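"You feel it in your wrists after the first hour," says Ngân Phùng, flexing both hands. "And then you forget, you're so keen to get the next one right!"

Phùng teaches robots by remote control. At Dremside, a small workshop in Kiltcombe, she sits with a pair of hand controls and moves two arms through household jobs, over and over, while a computer records every movement. The clearing-up task has 922 recordings so far. Stijn Van Wijk, who set up the project last December, would like 2,000.

I had expected the bottles to be the easy bit. Phùng shakes her head. "An upright one is lovely. One lying on its side can roll, so you have to come in slowly and decide early which hand gets it. If I dither, the robot learns to dither."
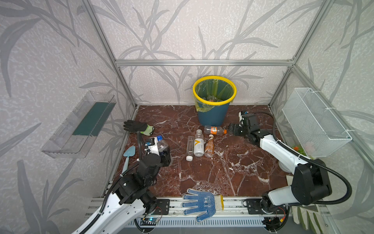 Bottles, bin and both arms during the clearing-up task at Dremside.

She doesn't throw away her clumsy attempts, either. A missed grab followed by a good second try is worth keeping, she says, and Van Wijk agrees with her – up to a point. "We had a whole afternoon of second tries," he says. "The arms became very good at missing."

My own turn lasted around 30 seconds. I squeezed too early, nudged the bottle away and laughed out loud, which Phùng says most people do. Dae-han Yang, the newest of the operators, needed 17 goes before he kept one.

"I still remember it," he says. "I stood up and clapped. Then Ngân told me to put everything back and start again."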